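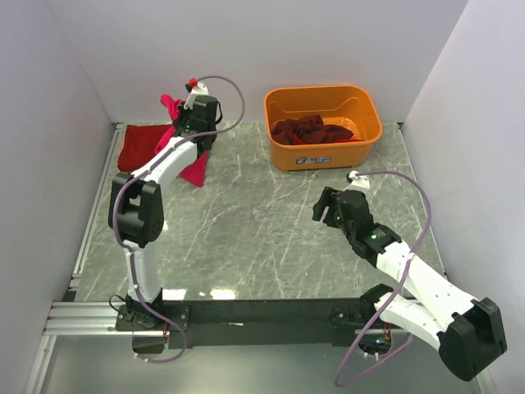 Washing microfiber cloths with bath towels, is it OK?

I bought a pack of microfiber cloths in August and have been throwing them in with the bath towels at 40 C, normal powder, a capful of softener. They were great for the first few weeks. Now they push water around on the bathroom mirror and leave fuzz behind. Is it the towels, the softener, or are the cloths worn out already? The label just says machine wash. I have a front loader and a dryer, if that matters.

posted by trulten39

Adwoa Ayaaba

It's both the towels and the softener, and the cloths are most likely fine.

Cotton towels shed lint, and microfiber is made to grab hold of small stuff, so it picks up whatever the towels drop in the drum. That is your fuzz. The softener is a separate problem. It leaves a coating on the fibers and after a few washes they stop soaking up water.

To get them back, wash them by themselves on warm with about half the detergent you normally use and no softener. Liquid is better than powder because powder doesn't always dissolve all the way. Add an extra rinse if your machine has that button. I had a batch that needed two rounds before they worked on glass again. Dry them on low or hang them up. No dryer sheets, those have the same stuff in them as the softener.

After that, keep a small mesh bag by the washer for the used ones and run them when it's full. If you don't have enough for a load, put them in with polyester things like gym shirts. Not with fleece, fleece sheds too.

Lint that is already stuck in there can be stubborn. I use a stiff nail brush on the dry cloth, out on the back step. Takes a minute or two each.

quaye_50

just buy new ones, they cost nothing. I use paper towels on mirrors anyway

Mandla Pretorius

Agree with Adwoa on the softener. Two things to add.

Check your softener drawer even after you stop using it. Mine had a layer of old goo in the bottom and it kept ending up in the wash. Pull the drawer out and run it under the hot tap.

Also watch the dryer heat. I ran a set on high and they came out stiff and scratchy, and no amount of washing fixed that. If yours feel rough when you drag them over the back of your hand, use them for floors or the car wheels and keep the soft ones for glass. A cloth that has been washed 200 times can still be good if it never got cooked.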